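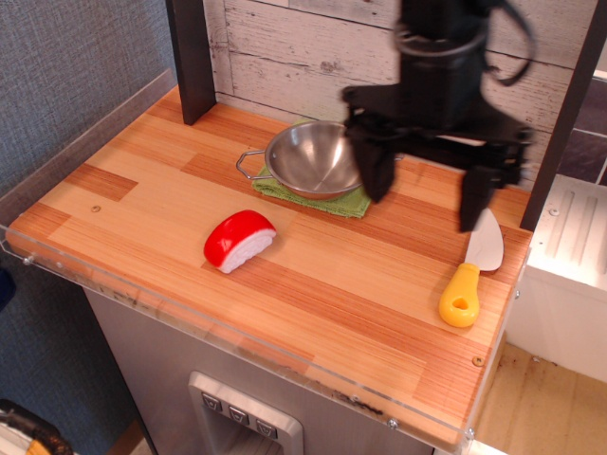
Mieke Van Rooij wrote in after my last column to say that I was being sentimental about the Tab key, that a clerk who has to reach for the mouse now and then will survive it, and that the new deal screen in Lerska is easier to learn than anything she was handed when she started out. She said it kindly, and at some length, and I have been arguing with her in my head ever since, usually while washing up.

So let me try again, and more slowly.

I worked the title desk at Gatodeo, out on the Paredes road, for 15 years, and for nearly all of them we used Tatinis. You may never have seen Tatinis. It was a gray program with green boxes, and it had all the charm of a filing cabinet – but you could put a whole deal into it without lifting your hands. Buyer, Tab, co-buyer, Tab, street, Tab, and the county filled itself in if you had spelled the town right. The trade-in had 14 boxes and I knew them the way you know the stairs in your own house. I could do them while listening to a man explain why he had never gotten around to fixing the air conditioning. I could do them while answering the phone, too, though I was told not to.

Mieke is quite right that it was hard to learn. My first week was miserable! I put the lienholder in the place where the insurance agent went, twice, and had to call two very patient families back to sign again. A new person sitting down to Lerska today wouldn't do that. Every box says in plain words what it wants, there's a little calendar for the date, and if you leave out the odometer reading it turns red and waits for you. I would have wept with gratitude for that in my first week.

But a first week is one week, and here's where she and I part company. The people who choose these programs see them in a demonstration, which is forever the first week. Someone from the vendor clicks through one sale, slowly, with a made-up buyer who has one address and no trade. It looks lovely. Everyone around the table can follow it, including the owner, who hasn't typed up a title application since his hair was brown. And then it goes out to the desk, where the same person will use it for the three hundredth time on a busy afternoon with a couple standing at the counter holding a sleeping baby.

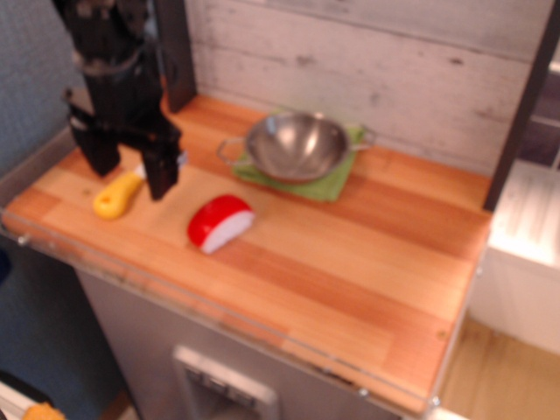

A toy knife with a yellow handle, and a red and white piece of toy food beside it.

I asked Ashraf Berrada, who took over my desk when I left, to tell me what he minds most. I expected a list. He gave me one thing, and it was that the cursor doesn't start anywhere. You open a new deal and you have to click in the first box before you can type. He did 340 deals last year, and he clicked in that box every time, and on a good many of them he forgot, typed half the buyer's name into thin air, and had to begin again. It's a tiny thing. I doubt it would take a programmer until lunch to fix, and he has asked for it, nicely, since November.

The customer list bothers me more than it bothers him. Ours came over with 1,172 names in it, and Lerska shows them a page at a time with big friendly spaces between the lines, so that finding one of our several Johnsons means turning pages like a phone book. There is a search box, and it's a decent one, but it wants the first name first. Country people don't come in and give you their first name first. They tell you whose boy they are.

I don't want Tatinis back (well, some mornings I did). It couldn't print to anything made in the last ten years, and when the tax rate changed you had to mail away for a disk. What I'd like is for a vendor to come and sit at the desk late in the day, near closing, with a cup of our terrible coffee, and watch somebody who already knows the job. Don't ask her if she likes the screen. She'll say it's fine, she wants to go home. Watch how many times her right hand leaves the keys.

Mieke, you are welcome to come along too. Ashraf is in until six, and he says he'll let you drive.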